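Home Papers Groups Archive Contact

September
Leif Fagerlund

4. Trying the Harkura tidy-up kit on a bedroom task

I'll be upfront about where I started with this one. The Harkura kit is sold as an add-on for humanoids you already have: a software package, a set of recorded example tasks, and a support plan where you can call a person in the evening and get an answer (I called at 9 p.m. once and got Gholamreza Safavi, who was very patient with me). I had used the older Altau package for a long while and liked it fine, so I wasn't shopping. But Emlyn Pugh kept telling me the soft-object grasping was better, and soft objects are exactly where our Altau runs kept falling apart, so I asked Harkura for a trial license and they sent one.

The task I picked is toy pickup on a bed. It sounds easy and it really isn't! A mattress gives when you touch it, the sheet moves along with whatever you pull, and a plush toy has no shape you can count on. The robot has to choose a toy, get its fingers around enough of the stuffing to hold on, lift, carry it over to the basket and let go. We gave the kit 405 attempts and I threw out the ones where our own network dropped, which left 400. Figure 7 shows the robot with a yellow plush toy in its right hand and its arm up nearly level over the bed, with the carrot still lying in front of the basket.

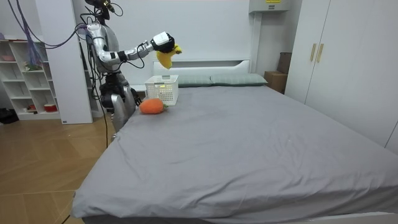

Hindlow Home Robotics Group, Department of Mechanical Engineering

Figure 7. Toy pickup with the Harkura kit.

Look at how the yellow toy droops from the hand. Anything this floppy hangs well below the fingers, so the planner can't treat it as a neat little box stuck to the palm. The Altau package did more or less that, and on our bench tests it would bring the hand in at a height that made sense for a block and then drag a long toy straight into the basket wall. Harkura's planner guesses a hanging length after the lift and raises the arm to match. I was skeptical of the guess (it's one number, and you can see it in the log) but it held up on most of the toys we own.

Of the 400 attempts we kept, 305 ended with the toy in the basket. I counted a run as good only if the toy was fully inside, so a leg over the rim was a miss. Ragnvald Öberg thinks I'm too strict there, and he may be right - a parent would probably call it done. Most of the misses came at the grasp, with the fingers closing on sheet and toy together. The kit has a setting for this called "fabric check" that wiggles the hand a little before the lift. It helped, but it also made every run slower, and I got tired of waiting and turned it off for the longer sessions. So the number above mixes both settings, which I wish I had planned better.

Setup was the part I liked least. The manual assumes your hands are on Harkura's list, and ours weren't, so Holger Engebretsen ended up writing the joint limits file by hand. It took 3 tries before the kit would accept it, and the error message was the same every time. Support did fix the file checker afterward and sent us the new build, and I'm happy to give them credit for that. If you have one of the listed hands you can probably skip all of this pain.

Would I pay for it? For soft things, yes, I think so. For plates and boxes I'd stay with Altau, which is quicker to start up and easier to script. We also looked at the Sandhu service for a short time, but it sends the planning off site and our network is just too flaky for that, as the dropped runs already showed. Section 5 goes through the grasp misses by toy type.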